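Usura opens Bundside workshop for manipulation demonstration

Bundside. Usura opened its workshop to visitors on Friday for a demonstration of small-object handling by robot arm. Attendance was capped at 100, with groups admitted at intervals from 10 a.m.

The demonstration centered on household tasks carried out on ordinary tabletops. Engineers ran the arm with a two-finger gripper and a camera mounted at the wrist, and the wrist view was shown on a monitor beside the work area. Items were not fixed in place, and their starting positions were changed between runs.

According to Usura, the task set was drawn up with Rastogi, which supplies test objects and scoring software. The current log holds 654 runs recorded at the Bundside site since February. Each run is stored with joint positions, gripper opening and wrist video, and is then scored by an operator as complete, partial or failed. No success rates were released.

Visitors spent the most time at the coffee station, where the task involves capsules and a wire holder. The foil on a capsule dents easily and reflects the overhead lights, and the holder has thin rods that the wrist camera sees at close range. Staff said grip force is limited in software for this task, and that the limit is set separately for each type of object.
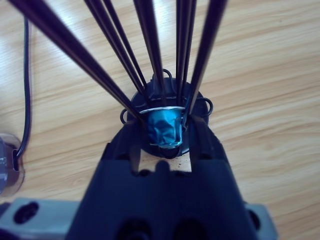

Approach angle was the subject of most questions from the floor. The fingers have to work close to the rods without pushing the holder across the table, and a path that suits one position may not suit the next. The planner checks 200 candidate paths before each move and discards any that bring the gripper body too near the rods.

A second station, run by Pesix, covered calibration of wrist cameras. The procedure takes 3 minutes and is repeated whenever a gripper is changed.

Usura plans a further open day at the same address. Registration will be through the company's website, and places will again be limited.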